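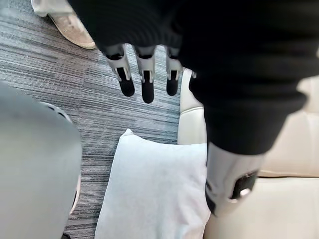
CLELLDEN, July. Vistwood Home Furnishings today published the results of its living room upkeep review, and the company concedes that the findings do not flatter everything it sells. The review asked a plain question: how much of the care advice printed on furniture tags is worth a customer's time? Much of it, Vistwood now says, is not. The company is especially doubtful about the advice given for pale seating. A cream sofa with a smooth surface, visible seams and a white pillow, set beside carpet, is the kind of arrangement that sells well from a showroom floor and then picks up a long list of warnings once it gets home. Vistwood went through those warnings one at a time and has dropped the ones it could not defend.

The review drew on 3,874 customer comments received by Vistwood stores and by its online sister shop, Pluketti. Staff read the comments against the company's own care leaflets, some of which had not been rewritten in years. The most common complaint concerned advice that contradicted itself. One leaflet told owners to wipe light upholstery often and, on the next page, to keep moisture away from it.

"We have been telling people that a pale sofa is easy to live with if they follow the rules, and then handing them more rules than anyone would follow," Vistwood said in a statement. "If a sofa needs a schedule taped to the refrigerator, we should say so before the sale."

The company will replace its older leaflets with a single sheet covering four jobs: dusting the seams, wiping the seats and arms, turning loose cushions where the design allows it, and vacuuming the carpet at the foot of the sofa. The sheet tells owners to use a soft, dry cloth first and to try a damp one on a hidden spot before going further. It does not recommend a special cleaner. Vistwood's two branded upholstery sprays will stay on the shelf while stock lasts, but store staff have been told to stop suggesting them with every sofa sold.

Vistwood also looked at throw pillows, which it describes as the most oversold item in the living room. Customers said they moved pillows to the floor every evening and back again every morning. The company will no longer include a set of decorative pillows in the price of its Hartley seating line. Buyers who want them can add them, and those who do not will see a lower price on the ticket.

The word "stain-proof" will be removed from all Vistwood and Pluketti signs. The company said it found no reading of the term that matched what customers expected from it. Signs will state what the covering is made of and how it should be cleaned. Where a covering is faux leather, the tag will say faux leather in the same size type as the price.

Vistwood is not claiming that the new sheet will make furniture last longer. It has no figures to support that and does not plan to print any until it does. Past claims about added years of use have been taken off the Vistwood website.

The new care sheet is free at all Vistwood stores and will be packed with every Hartley sofa and chair. Customers who bought seating under the old leaflets can ask for a copy at any service desk, with or without a receipt. The first 100 copies in large print are available now at the Clellden store, and more will follow if people ask for them.

About Vistwood
Vistwood Home Furnishings sells sofas, chairs, rugs and bedding from its stores and through Pluketti, its online shop. The company is based in Clellden.

Press inquiries: Vistwood Press Desk, Clellden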